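Teaching a Two-Arm Robot to Fold a T-Shirt by Remote Control

Project report, Witcombe summer robotics program
Kane Hollis and Bülent Yalçınkaya
Submitted Monday, August 18, 2025

Background

Our project was to collect a set of demonstrations of a laundry task and use them to train a control policy. A demonstration is one complete run of the task, done by a person who is steering the robot, with the joint positions and the camera video saved at the same time. The policy is trained to copy what the person did when it sees something similar.

We picked shirt folding over the block stacking task that last year's group used. Blocks keep their shape. A shirt looks different every time it is dropped on the table, so the person steering has to make decisions the whole way through, and we wanted to find out how much of that would carry over into the training data.

Equipment

The lab's two arms are bolted to one table. Each arm has a gripper and a small camera at the wrist, and there is one more camera overhead. We steered them with a pair of handheld controllers. Moving a controller moves the matching gripper, and squeezing the trigger closes it. The lab calls the recording program Dursun, after the student who wrote the first version. It starts and stops each recording with a foot pedal, which we were glad of, as both hands are busy.

Before this we tried moving the arms by hand, with the motors set so that they give way when pushed. That was easier to learn. You can feel when the cloth pulls tight. The trouble was that one person can't guide two arms and press two grip buttons, and when both of us did it together our bodies blocked the overhead camera. We saved the first recordings made that way but left them out of training.

Procedure

Each run began with a T-shirt dropped on the table from elbow height. The person steering then had to find a hem, pull the shirt flat, fold in the sides, and fold it once across the middle. We allowed four minutes. If the time ran out, the run was marked incomplete and kept in a separate folder.

We took turns, changing over after every six runs. Longer turns made us sloppy. Kane's grips started landing too far in from the hem, and Bülent tended to rush the last fold.

Finding the hem took the most practice. From where we stood, the grippers hid the part of the cloth that mattered, so we learned to look at the wrist view on the monitor once the hand got low. A stitched edge shows up well there. We started out with a rule that the hem had to be visible in the wrist view before the gripper closed, and after the second week of July we both did this without thinking.
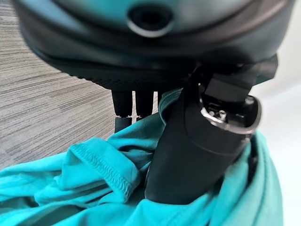
Why not just write a program that folds the shirt?

A written program needs to know where the corners are, and on a crumpled shirt they are often tucked under something. A person can look at the heap and choose a sensible place to start. Recording those choices many times gives the policy examples of what to do from many different starting shapes, without anyone having to write a rule for each one.

What we recorded

We saved 1065 runs in total, over both ways of steering. We watched each recording again at double speed and gave it one of three labels: clean, recovered, or incomplete. "Recovered" means that the person dropped the cloth or gripped two layers by mistake and then fixed it before going on.

We argued over whether the recovered runs should be used. Kane thought they would teach the robot to make mistakes. Bülent thought the robot would make mistakes anyway and needed to see how to get out of them. We trained two policies to settle it, one on clean runs only and one on clean and recovered runs together.

Results

The clean-only policy did well when the shirt landed fairly open. When it landed in a tight heap, the policy often closed on nothing, lifted, and then carried on as if it were holding the cloth. The arms would make a full folding motion in the air over an untouched shirt.

The policy trained on both kinds of run was slower, and it sometimes let go of a good grip and took it again. It did go back for the cloth after a miss, though, and it got more shirts to the final fold. We used this one for the rest of the project. Neither policy was reliable at the last fold. It usually left one corner sticking out, and when we went back through our own recordings we found the same corner sticking out in many of them.

Problems

The delay between the controller and the arm changed from day to day. We traced it to the network switch we shared with the Tesham group across the hall, and moved to a direct cable.

Early on we squeezed the trigger all the way every time. The grippers pressed hard into the table and twice went into a safety stop. We added a limit in software, which the lab had already done for its older Ristov arm.

Our labels were not consistent at first. A run that one of us called clean, the other called recovered. We wrote down a definition and relabeled the first two weeks, and that took most of a Friday.

What we would change

We would write the label definitions before recording anything. We would also use more kinds of shirt. Ours were all plain short-sleeved T-shirts of close to the same size, and when we put a long-sleeved one on the table as a test, the policy folded the body and left both sleeves hanging out.

We would also like to try a controller that pushes back a little when the gripper meets something. When we guided the arms by hand we could feel the cloth - with the controllers we had to judge everything by eye, and most of our double-layer grips came from that.

The recordings, the labels and both trained policies are on the lab drive in the Witcombe folder. The hand-guided runs are in there too, in their own subfolder, along with a short text note on how the motors were set.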